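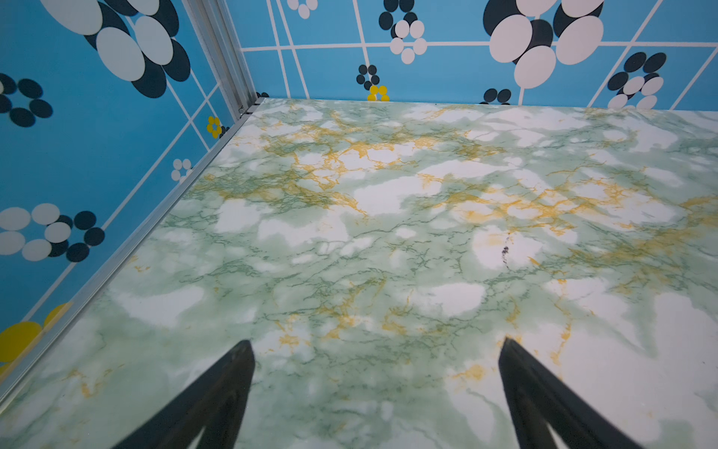

The Todeson bench kit is sold as a complete two-arm cell: arms, rail, side panels, floor and a camera at each wrist, for 2000 dollars before shipping. I have been running one since April and this covers the parts the product page skips. The wrist camera is the component I had the most doubts about. Its field of view takes in both fingertips when the jaws are open, along with a wide stretch of floor and enough of the walls to tell which way the arm is facing. The tips come out slightly soft and the floor further off is usable. I would trade some of that background for sharper tips, but the lens is fixed and Todeson does not list a second one.

The panels come in several prints. I ordered the busy blue one with the flowers, and the marble floor to go with it. Plain gray costs the same. My reasoning was that a tracker which only works against gray is of limited use to me, and I wanted to find that out early. The floor has a slight gloss. Under a single hard lamp that could be a nuisance, so I use two diffuse ones.

Assembly took an evening and a half. The corner posts and the front rail are standard slotted aluminum, and anything you already own that fits the slot will fit here. The manual is 30 pages and reads as if steps 11 and 12 were swapped at the printer. Fit the mounting plates before the arms. If you do it in the printed order you will be taking the right arm off again.

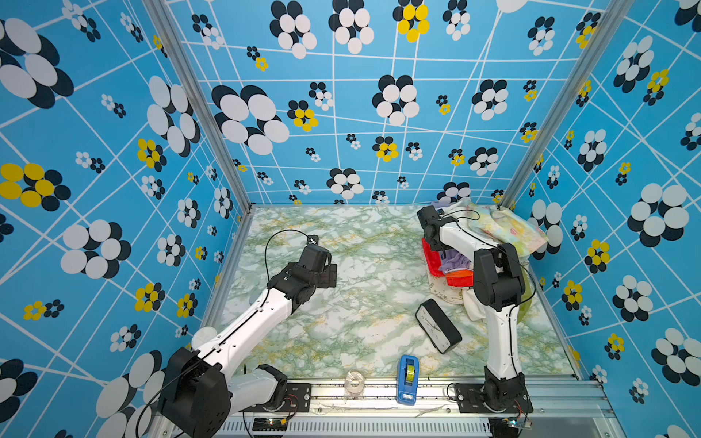
Soft goods are where I have spent most of my hours. Cloth in a corner is harder than cloth in the middle, as the forearm has to come in over the heap and the elbow ends up high. The planner supplied with the kit handles this conservatively and slowly. Bahman Parsa posted a patch that relaxes the elbow limit, and I recommend it with the usual warning to keep a hand near the power switch.

Small rigid objects are a mixed result. A tape dispenser is easy to find and easy to grip. A roll of clear tape on the marble floor is close to invisible to a person, and the detector does no better. I logged 729 grasp attempts across all objects and 217 failed. Clear tape accounts for far more than its share of those. A plain floor might help and I have not tried it.

Cabling is the weak point. The leads run along the links and stand off in loops at the wrists, which leaves slack for rotation but also something to snag. I added two clips per arm. Todeson should include them.

Support has been decent. Efa Harries answered both of my tickets within a day and sent a replacement wrist connector without asking for the old one back.

Firmware notes and my clip dimensions are in the next post.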